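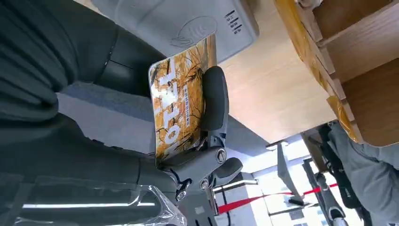

The Flitley Counter Kit is everything a small venue needs to take cards at a counter, packed in one carton and ready to go on the day it arrives. We put it together for library shops, museum desks, campus cafes and anyone else who has a counter, a line of people and no IT department. The part your visitors meet is the reader, and we love how plain it is: a light gray terminal with the contactless waves embossed right into its face, so the symbol can't peel off the way a sticker does. It looks at home on a light wooden countertop, and a full-color card like the one with the golden stalks and big white lettering stands out nicely against it. If your counter has a red strap barrier out front, you already know how much a quick tap matters at lunchtime.

What's in the carton
Contactless card reader, light gray
Wi-Fi router with two antennas, black
Power adapter and cables for the router
Divided cardboard tray
30 blank staff cards
Printed setup sheet (large type, one side only)

A laptop is not included. Any fairly recent one with a browser will do, and most of our customers use the one already on the desk.

The reader
It reads payment cards, phones and the staff or member cards you issue yourself. Hold the card close to the wave symbol and wait for the tone. There are 13 volume steps for that tone, which sounds like a silly number until you've tried to hear one over a milk steamer and then again in a reading room! The lowest setting is very soft. You can also turn the sound off completely and go by the light.

The battery is good for 800 taps on a full charge. A busy cafe should plan to charge it overnight, and a gift counter can usually let it go longer. You can leave it plugged in all day too.

A note on member cards: print them as wildly as you like. Full-bleed photos, big lettering, a dark back – the reader doesn't care, because the chip is inside the card and the ink sits on top. Metallic foil over the whole face is the one finish we ask you to avoid. A thin foil line is fine.

The router
We could have let the reader share the building's Wi-Fi, and we tried that for a while in the early version, which some of you still have. Guest networks kept asking it to accept terms and conditions on a page it couldn't open. So now every kit has its own router, already paired with its own reader, and setup is down to plugging in the adapter and running one cable to a wall jack. Both antennas tilt, so try them angled back first. If you have a metal shutter over the counter, set the router on the staff side with a clear line to the reader.
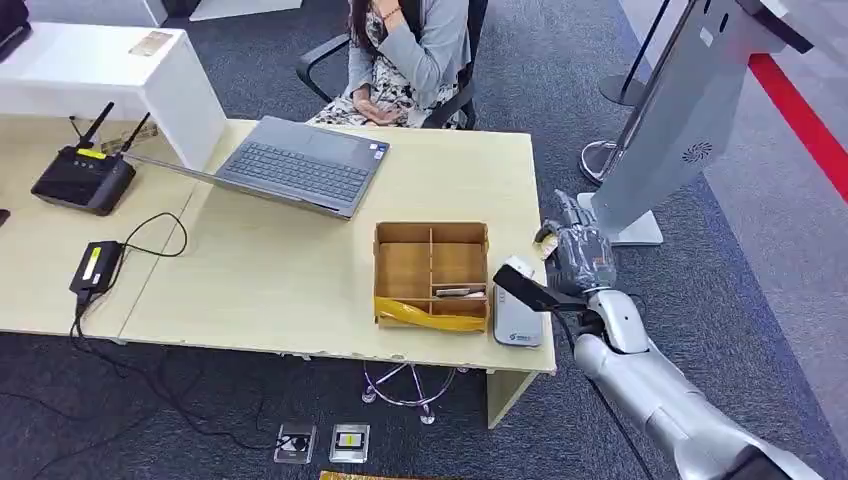 Router and adapter on the office desk, with the divided tray at the front right.

Setting up at a desk first is the easiest way to learn the kit, and we recommend it even if the reader is going straight out to a counter afterward. Put the router and the laptop side by side, spread the cables out where you can see both ends, and keep the tray within reach for the small flat pieces that love to slide under things. Once the reader shows up on the setup page, give it a name your staff will recognize. "Front" and "Back" are better than serial numbers.

The tray
We get more email about the tray than about anything else in the carton, and it's just brown corrugated cardboard! One long compartment on the left, three smaller ones stacked on the right. It was only meant to keep things still in shipping, but people hang on to it for cards, pens and receipts, and there's a tray in our own office that has outlived two staplers. Replacement trays ship flat. The partitions slot together without glue, and you can leave any of them out if you'd like a bigger compartment.

Who's using it
"We switched over in October, right before the busiest stretch of our year," writes Consuelo Barroso, who manages the shop and cafe at Akande Hall. "I set up the first one before opening and had the second going by 10 a.m. The line moves faster, and the member cards finally get used, as people like taking them out."

Placement tips
Set the reader flat, or on the optional wedge if your counter is high. Keep it a hand's width away from other readers, and from any shelf with security tags in it. Run the charging cable behind the counter where it can't be pulled by a bag strap. On a desk, don't let the adapter hang by its cable over the edge; a strip of tape or a clip will hold it in place.

Options
Stuturov wedge stand, gray, fits the current reader and the one before it
Long router cable, black
Pack of 30 extra blank cards
Replacement tray, flat
Second reader, paired to your existing router before it ships

Up to 2 readers can share a router. For more than that, take a look at the Starkgate kit, which has the same reader with a larger router and a wall bracket.

Care
Wipe the reader with a soft cloth, slightly damp. No sprays directly on the face, please. Crumbs collect in the embossed waves and a dry toothbrush gets them out in a second.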